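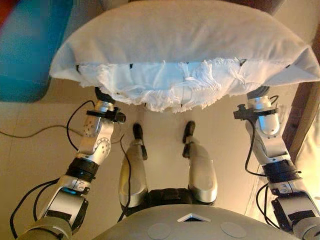

White pillow, lifted, with the fringed cloth hanging under its front edge.

Tutedari Pillow and Cover Set
README, version 7

Contents

This folder holds the pictures and notes of the Tutedari set. The subject is bed pillows and the covers that belong to them: putting a cover on, taking it off, shaking the pillow and laying it back in its place. There are 300 pictures and 200 short text notes. Not every picture has a note, please check the index file before you join the two.

Words used in the notes

"Pillow" means only the filled part. "Cover" means any cloth that goes over it, also when it is bunched up or hangs down. In the opening picture the pillow has a warmer cream tone and the cloth is more bluish white. This difference helped us much in labeling, but in other pictures the two whites are almost the same, and there the border between them should be treated with care.

"Fringe" is used for loose threads at an edge of the cloth. We do not separate a fringe made on purpose from an edge that has frayed.

"Clip" is used for every small black clip or marker on the cloth or on the seam. The label does not say which of the two it is.

Folders

matar: pillows with smooth covers
rulletti: pillows with fringed or frayed cloth
zakel: covers alone, folded or crumpled

Known problems

Some 8 notes in zakel have the words "left" and "right" exchanged. They will be corrected in the next version. Drooping corners are labeled as "corner" even if the shape is more round than pointed.

Changes

In May the rulletti folder was sorted again and the old names were removed. If your scripts still use the old names, take the list in names_old.txt.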